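Projects > Student work > Robot learning > Collecting demos for a pillow task

Reading time: 4 min

We use cookies to remember your settings. Accept / Manage

Collecting demos for a two-arm pillow task
Edin Spahić, Droststead, group Noltura
2018-01-13

What we wanted

A learning system that moves a pillow with two arms. Soft things are hard for the planner we had from last term, it wants a fixed shape and a pillow doesn't have one. So the plan was to skip the planner, drive the arms by hand, record it, and train on the recordings. This report covers the recording part only. Training is a separate writeup (Hamel has it).

Setup

Both arms bolted to one platform, a camera on each wrist plus the fixed one that sees the whole booth. The booth walls have tree decals on them. First idea was plain white panels but then the network never sees any clutter and we wanted it to cope with some. Same thinking for the toaster and the other stuff on the floor, they are not part of the task, the arms are supposed to leave them alone.

Logging goes through Nultell, our own script, which saves the joint angles and all the camera streams under one clock. It dropped the wrist streams twice before we found the bad USB hub. Those runs are gone.

How a run goes

One person drives both arms. Start pose, go to the pillow, close on the lower part of it, lift, set down, back to start pose. The driver says "keep" or "toss" right after and the script tags it. We tried letting a second person judge later from the video but that took longer then the driving did.
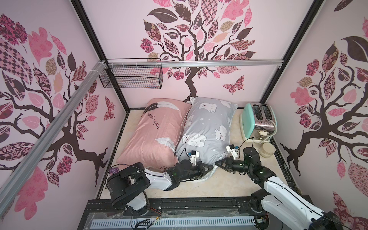

The grip is where most of the time goes. Two fingers on a filled pillow want to slide off, so you have to push in a bit first and then close. If only one arm gets hold, the pillow turns and you may as well stop the run. Having the second pillow right next to it makes it worse – go in near the seam and you can pick up both cases.

What we got

39 kept runs over 4 sessions. Nine more were tossed, mostly one-sided grips. Around 2 minutes per run with the reset, a lot slower in the first session when we were still learning the controls.

Problems

- Cables. The wrist cables loop back over the arms and can snag if you turn the wrist too far. Limit it in software next time.
- Resets were too neat. We kept putting the pillows back in nearly the same place, so the start positions dont vary much. Should have drawn random spots beforehand.
- Drivers differ. One of us goes in fast and corrects, the other creeps. Both tagged keep, no idea yet if mixing them hurts.
- Lighting changed when the blinds were open. Not logged.

Left to do

More runs with the pillows swapped and with the toaster moved. Write down the driver name in every file, right now it's only in the notebook. The booth is ours until May, and Hamel wants the next batch in the same folder layout as this one, wrist streams first.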